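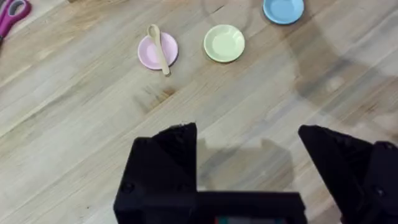 What do I want to eat off of for the next year? Small plates, it seems, in pink and green and blue, and I don't care if they look like they came from a kid's tea party.

Anyway, July, a little after 2 in the afternoon, too warm to cook. I've been going through the kitchen since breakfast. The big dinner plates went into a box for Samira, who has a real dining room now and people to put in it. I kept the little round ones. I had the pink, the green and the blue out on the butcher block for a while and just kind of looked at them (this is what my vacation has come to!). The pink one had the cream spoon lying across it, the one I use for jam and yogurt and pretty much everything else. Efa says it's a baby spoon. It's a perfectly good spoon.

The table needs help, though. There's that brown mark near the middle and I still can't decide if it's a knot in the wood or something I did to it. I bought the thing from Libor in 2000, and I swear I don't remember it being there, but I also don't remember much else about 2000 except moving and being tired. Marama told me to sand it and then oil it, and she wrote the name of the oil on the back of an envelope, and now the envelope is gone. Gevwood? Something like that. I'll ask her again and she'll sigh at me.

Scissors were out too, the magenta-handled ones, for the shelf liner. I bought 12 feet of it and cut the first piece too short, so the bottom shelf has a strip of bare wood at the back. I put the colander over it.

Still to do: the drawer with the lids, the drawer under the drawer with the lids, and calling Samira about when she wants her box. Dinner is going to be toast and a peach. Pink plate, probably, or maybe the blue since I never use it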